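Is there any point writing to my representative about a treaty vote?

Posted by Ainhoa Peñalver, August 2024

Hello everyone, and thank you in advance for your patience, because I am new to this and may be asking in the wrong section. I've been following the fishing and border waters agreement between our country and its two neighbors (the one people keep calling the Jindetti accord, after the town where the talks were held), and I feel strongly that we should stay in it. My congresswoman is in the House. My brother-in-law tells me I'm wasting a stamp, as the House has no say over treaties. Is he right? And if I do write, is it better to send my own letter or sign the form letter that the group here in Latudthorpe is passing around? They have 637 names so far and would like 2,000 before they send it in. I don't mind doing both, I just want to put my effort where somebody might read it!

Ferko

Your brother-in-law is partly right, so be gentle with him at dinner. Under the Constitution the Senate gives its advice and consent to a treaty, and it takes two thirds of the senators present. The House doesn't vote on that. But the House does vote on money, and a lot of agreements need funding or a change in the law before they do much of anything. So write to both of your senators first, and then to your congresswoman, and in her letter ask about the funding.

I answered mail in a state legislator's office for 9 years, which isn't the same as Washington, but mail is mail. We sorted the form letters by subject and tallied them, and they did get into the weekly report. The personal ones got passed along to whoever handled the issue. Keep yours to one page, put your full street address on it so they can tell you live in the district, and say in the first two lines what you want. "Please vote to keep us in the agreement" is plenty. After that you can tell them why it matters to you, and a little story about your own town does no harm at all.

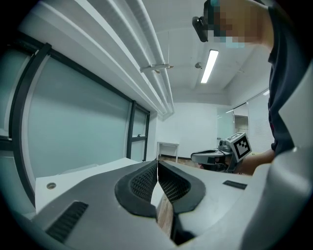

One more thing while I'm at it: paper mail to the Capitol goes through screening and can be slow getting there. If a vote is coming up soon, use the contact form on the office's website or mail your letter to the local district office. You can phone too. It usually takes a couple of minutes, and the person who picks up is often an intern who will be very glad you're polite.

Robles

just call, they never read the letters

Robles again

OK that was a bit short of me, sorry, I was on my lunch break. What I meant is that I wrote in February about a different trade thing and got back a letter thanking me for my views on highways. When I called, the young man looked it up and told me where she stood. Also, our town's petition on the consulate closing only got to 509 names and they still gave us a meeting at the district office, so I wouldn't hold yours back waiting for the big number. Send it with what you have and add the rest later.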